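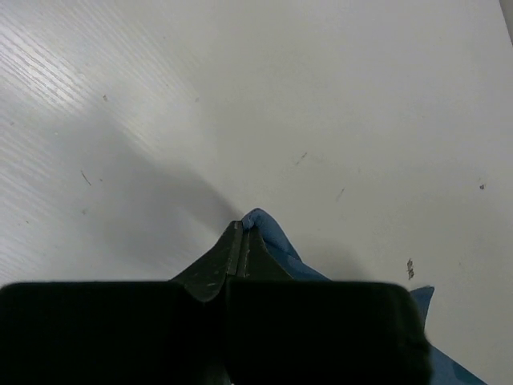 Call for participants: Religion and the local campaign

The Finlow Center for Public Conversation is looking for residents of Grernia and Pritdale who would like to take part in a series of talks on how religion is used in local politics. We welcome members of any faith and also people who have no religion. You do not need to be active in a party, and you do not need to have voted before.

Background

During the last school board and county elections, many candidates spoke in churches, in the mosque on Pritdale's east side, at the Sikh community kitchen and at the two synagogues. Some residents told us that they were glad to be visited. Others said that they felt used, or that a candidate said one thing to their congregation and a different thing to the congregation across the street. A few people wrote that they stopped attending services for some weeks before the vote, because they did not want to hear more about it.

In March we mailed a short questionnaire to 4000 households and received 3572 answers, much more than we had hoped for. The question with the longest written comments was this one: "Should a candidate speak to you as a member of your religion, or only as a voter?" People filled the margins and continued on the back of the sheet. We have read all these comments, and we think they deserve a real conversation between the persons who wrote them and others who see the matter differently.

What participants will do

You will join a small group of neighbors with different beliefs and different political opinions. Each group meets six times in the evening, from September until the week after the election. A meeting lasts two hours with a break for food. At each meeting the group listens to recordings of speeches, reads flyers which were distributed in the area, and talks about them with the help of a moderator.

The subjects are planned as follows, but a group may change the order:

When a candidate visits a house of worship
Jokes and remarks about believers and nonbelievers
Prayer at public meetings
Religious holidays and the voting calendar
What clergy may say, and what their members wish them to say
How we speak to each other after the result is known

Between the meetings we ask you to keep a simple notebook. Please write down when you heard or read something about religion in the campaign, where it was, and what you thought at that moment. It can be only one line. Spelling is not important, and you may write in the language you prefer.

The project will not try to change your vote or your belief. Moderators do not share their own political opinions during the meetings. We do not invite candidates or campaign workers to the groups, and we will not give your name to any party, newspaper or congregation.

Who can apply

You are 18 or older and have lived in Grernia or Pritdale for at least one year.
You can come to at least five of the six meetings.
You are ready to listen to opinions which may be unpleasant for you.
You are not a candidate this year, and you are not paid by a campaign.

Clergy and lay leaders may apply, but we will place no more than one of them in each group, so that other members feel free to speak. Married couples and members of one family are also welcome. They will be placed in separate groups unless they ask us for a different arrangement.

You do not have to be a citizen. Several people who answered the questionnaire cannot vote yet, and their comments were among the most useful for us. I was in the same position myself for a long time after I came to this country, and I remember well how it was to be spoken about in a campaign and not spoken to.

Language and access

The groups are held in English. If you feel that your English is too slow for a discussion, please apply anyway and tell us. We can arrange an interpreter in Spanish, Vietnamese, Urdu or Arabic, and for other languages we will try. All meeting rooms can be reached without stairs. Food will be vegetarian, and kosher and halal meals can be ordered in advance. No meeting will be placed on a major holiday of a participant in the group, so please list on the form the days which you observe.

Payment

Each participant receives $400, one half after the third meeting and the other half after the last. The payment comes from the Nguyen-Tran Fund, which supports the project but has no part in choosing participants or in writing the report. Child care during the meetings is free. We also pay for bus tickets or parking.

What happens with the results

The meetings are recorded in sound only, and the recordings are deleted when the written version is ready. In the written version all names are changed. You will receive a draft of the report before it is published, and you may ask us to remove any sentence which you said. The final report will be given to the public libraries in both towns, and to every congregation and civic club that asks for a copy.

How to apply

Please send us a letter or an email of no more than 2 pages. Tell us where you live, which evenings are possible for you, and whether you belong to a religious community (you may leave this open). Then please describe one moment when religion and politics came together in your life, in a good or in a bad way. We do not look for a dramatic story.

Application forms on paper are available at the front desk of the Finlow Center and at the Pritdale library. Applications must reach us by 7/27/24. We will call some applicants for a short talk by telephone, and everyone will receive an answer, also those for whom we have no place this time.

Questions can be directed to me at the Center, in the mornings by telephone or at any time in writing.

Nimal Siddiqui
Project Coordinator
Finlow Center for Public Conversation, Grernia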